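Gultiveo Cloth Handling Set, release 4

Data card and README
Maintained by I-hsuan Tai
Last changed 11/11/2025

Summary

Gultiveo is a set of teleoperated demonstrations of a robot arm working with flat and crumpled textiles on a light tabletop. Each demonstration is stored with the wrist view, one fixed overhead view, joint positions, gripper opening and a short written instruction. The set was made to train and test imitation policies on cloth. It can be used for other things, such as edge and hem detection from close range, but it has not been checked for them.

Release 4 holds 400 demonstrations across 12 tasks. Releases before 3 used a different clock for the overhead view and should not be mixed with this one.

Tasks

The tasks fall into four groups: flattening, folding, moving and lifting. The full wording of each instruction is in tasks.csv. Instructions are short and are kept as the operator was given them, including two that are vague on purpose ("tidy the cloth", "make it neat"). For those two, several end states are accepted, and the field end_state gives the one the operator chose.

A demonstration begins with the arm at its rest pose and ends when the operator presses the pedal. Pauses are left in. Users who want shorter sequences can drop every step where still = 1.

Collection

Demonstrations were recorded at the Pichler site and, from July onwards, at Ferley as well. The site is given in the field site. Both use the same arm, the same gripper and the same mounting bracket for the wrist camera, but the lamps differ, and white surfaces come out slightly bluer in some sessions than in others. White balance is locked per session and written to session.json.

Operators drove the arm with Idov, our in-house leader arm and recording software. Each operator practised on a spare cloth before recording, and practice runs were deleted. Operator identity is stored as a random code. No faces or voices are recorded.

File layout

demos/ – one folder per demonstration, named by its number
demos/N/wrist.mp4 – wrist view
demos/N/overhead.mp4 – fixed view
demos/N/state.parquet – joints, gripper opening, pedal, still flag
demos/N/session.json – site, operator code, white balance, lens check
tasks.csv – task number, instruction, group
splits/ – train and held-out lists

The held-out list is split by cloth. A cloth that appears in it does not appear in training.

Labels

Two people labelled each demonstration for outcome, using only the overhead view. Where they disagreed, the outcome is set to unclear and both labels are kept. Failed demonstrations are included and should be filtered by the outcome field if they are not wanted. Grasp points are marked by hand in the wrist view for the folding group only.

Wrist view

The wrist camera is fixed to the hand, so the gripper stays in view while the background changes. The fingers are close to the lens and are often soft, while the cloth behind them is sharper. We do not mask the gripper out. A policy trained on masked frames would need the same mask at run time, and the mask supplied in tools/ is only approximate.

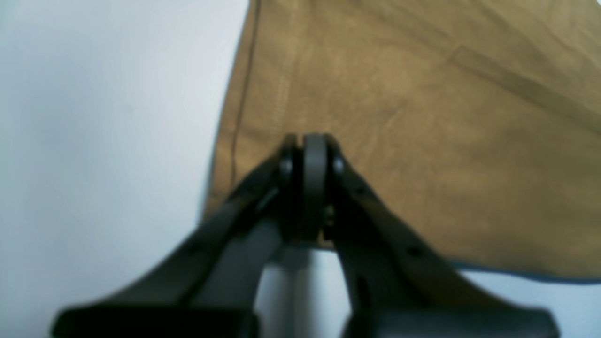
Can the wrist view be used without the overhead view?

Training on the wrist view alone works with the supplied loader if you set views to wrist. Expect weaker results on the flattening group, where the far corners of the cloth are often outside the wrist view.

Known problems

The pedal signal can arrive one step late. The loader corrects for this by default.

In some Ferley sessions the gripper opening reads slightly above zero when fully closed. Subtract the value in gripper_zero before use.

Plain, light cloths are under-represented – on a white table they were hard for operators to see on the overhead screen, and many of those runs were stopped early. Stopped runs are not in the release.

Changes since release 3

Folding grasp points added.
Held-out list rebuilt by cloth.
Field still added to state.parquet.
Two wrongly worded instructions corrected in tasks.csv.

Reporting errors

Send the demonstration number, the step and the release number to I-hsuan Tai. Corrections go into the next release, and existing releases are left as they are.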